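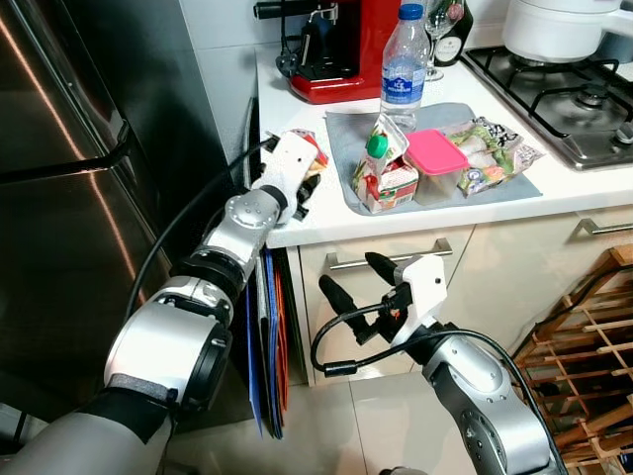 Where should lunch things go when the kitchen has only one short counter? Next to the hob, on a mat, with the cold food set out last.

Food > Features > Small Kitchens

Print this article | E-mail this article

Search this site Go

Kazue Hamada cooks on 70 centimeters of counter in Jaltgate. She packs at 7 a.m., drinks first, then salad. Snacks go in the bag unopened. "I wipe one mat and I'm finished," she says.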